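学一门语言，要不要先学骂人

我学中文已经很多年了，但是我写文章还是要查词典，写完还要请朋友看一遍。这篇文章我没有请朋友看，所以如果有不自然的地方，请读者原谅。

我想谈的问题是：外国人说中文的时候，应该不应该被纠正？

三月的时候，我和同事 Matěj Hrubý 为这件事争论了一个晚上。他认为，纠正别人是没有礼貌的。他说，一个人开口说外语已经用了很大的勇气，你听懂了，就应该继续谈话。他在 Ďurica 住过几年，那里的邻居从来不改他的句子，他觉得很舒服。我问他，那你现在说得怎么样？他想了想，说，邻居都听得懂。

我不同意他的看法。我刚开始学中文的时候，把“我想问你”说成“我想吻你”，对面的老先生笑了，却没有告诉我为什么。我把这个错误又带了两年，带到面试里，带到饭桌上，也带到银行的柜台前面。如果那位老先生当时花十秒钟告诉我，第三声和第四声不一样，我会感谢他一辈子。他的客气让我付出了比较高的代价。 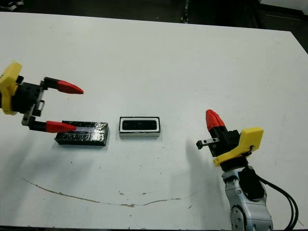

白色的桌面
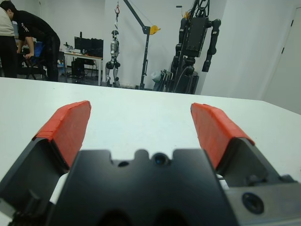 当然，纠正也有好和不好的办法。我从前有一本笔记本，专门记别人改过我的句子，一共 619 条。我后来重新读了一遍，发现有的我马上就记住了，有的看了很多次还是错。记得住的那些，大部分是别人等我说完了话，再用正确的说法重复一次。比如我说“我见面了他”，对方说：“哦，你跟他见面了，然后呢？”这样我的脸没有红，句子也改好了。记不住的那些，多半是在我说到一半的时候被打断的。那个时候我心里只想着快一点逃走，耳朵是关着的。

另一位朋友 Refugio Trujillo 的意见更加复杂一些。她说，问题在于谁来纠正。老师纠正，她接受；孩子纠正，她很高兴；可是在商店里被陌生人纠正，她会难过一整天。我理解她的心情，但是我觉得这个标准很难使用，因为陌生人常常听得最准。朋友听惯了我的口音，已经会自动翻译，我说错了他们也不再注意。有一次我给 Rultow 的客服打电话，接电话的姑娘请我把“四十”和“十四”再说一遍，我才知道我在朋友面前一直说得不清楚。

也有读者可能会说，语言是用来交流的，发音差一点有什么关系。对于旅行的人，这句话完全对。可是对于打算在这里生活的人，我觉得不太够。人家夸我“中文真好”，我很感谢，不过这句话我第一个月就听到了，当时我只会说“你好”和“多少钱”。从那以后，我就不知道应该怎么相信它。后来有一个邻居对我说：“你这个‘了’用得不对。”我反而觉得，他把我当成一个会继续留下来的人。

所以我的建议很简单。学习的人应该自己先开口，说一句“我说错了请告诉我”，不要等别人来猜。我现在认识新朋友，第二句话就说这个。听的人呢，可以等对方说完，挑一个错误，只挑一个，用平常的声音说出来，然后继续谈天气或者房租。

Matěj 读了这篇文章的第一稿，他还是不同意。他用中文给我回了一封信，里面有三个错字，我还没有决定要不要告诉他。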